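TOUR 153 - Planning a Walking Tour
Notes for week 4, Pejman Karimi

Okay, so last week we got as far as picking a theme, and a few of you asked me how I decide what to leave out. I leave out a lot! My first route through the old quarter of Trernasard had 23 stops on it. I was very proud of that list, and by the fish market half my group had drifted off to find coffee.

Start with the walking time. Go along the route yourself, at the pace of the slowest person you can imagine bringing, and write down every street crossing, every flight of steps and every public restroom. Do it again at the hour the tour will really run. The lane behind the Felell gate is lovely at 8 a.m. and full of delivery vans by ten.

Then the talking. I keep each stop under four minutes (I know, I go over in class all the time). If a building has a date on it, use it - people love looking up and finding the 1157 carved over a door after you've told them to hunt for it. Save the long family stories for places with a bench or some shade.

Group size: I stop at 30, and that's with a voice amplifier. Without one, go a lot smaller.

Meals come up every year. A tasting stop works best past the halfway point, and you need to call ahead, even in December when you think the town is asleep. Ask who pays, and when.
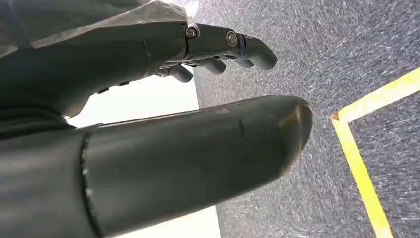 Robotic hand, close up, with the thumb in front.

For next time, read the Ghorbani chapter on river towns and skip the part about cruise pricing. Bring a one-page route for Rivitz with your stops marked and the minutes between them. Pencil is fine. We'll swap routes in pairs and you'll tell each other where you got bored, so wear something thick-skinned.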